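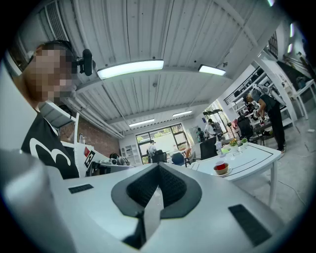

Adusgate Stairs and Doors

A small table of escape stairs, fire doors and landings in the older office blocks of Adusgate, typed up by me from planning files and from walking up far too many steps. Last updated Jul 11, 2023.

What's in it

There are 39 buildings, one row each, all put up before the big Idarport redevelopment got going. Every row has the street, the number of storeys, the number of stairs, the width of the narrowest one in centimetres and the rating of the fire doors in minutes. Most doors are down as 60. Where the drawing and the label on the door disagree I went with the label and put the drawing's figure in the notes column (please do read the notes column, it's where all the good stuff lives!).

The two Kubíček blocks share a basement but have separate rows. I went back and forth on that, and I still wouldn't swear by it.

Where it came from

Planning files first, then site visits. The firm Dema let me look through its old survey folders, and those filled in most of the missing landings. Some of the scans are dreadful – I've left a blank wherever I couldn't read a number, so please don't treat a blank as a zero.
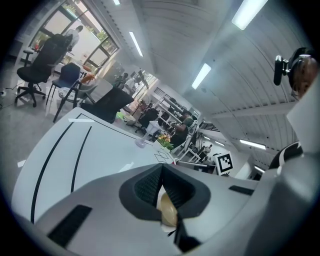

One user wrote in June that the stair widths looked too generous, and asked if I'd measured wall to wall or between handrails. Wall to wall, I'm afraid, in version 1. Version 2 has both, in separate columns, and the old column keeps its name so your scripts shouldn't fall over.

What it's no good for

Please don't use it to decide whether a building is safe. Doors get swapped, people wedge them open, and a table knows nothing about that. It's fine for comparing layouts, or for working out which files are worth asking for.

Known problems

Mezzanines are counted as storeys in two rows and ignored everywhere else. Street names follow the old spelling. The roof exits column is half empty and will stay that way until I get hold of the remaining drawings.

Corrections are very welcome – send the row number and say where you found the better figure.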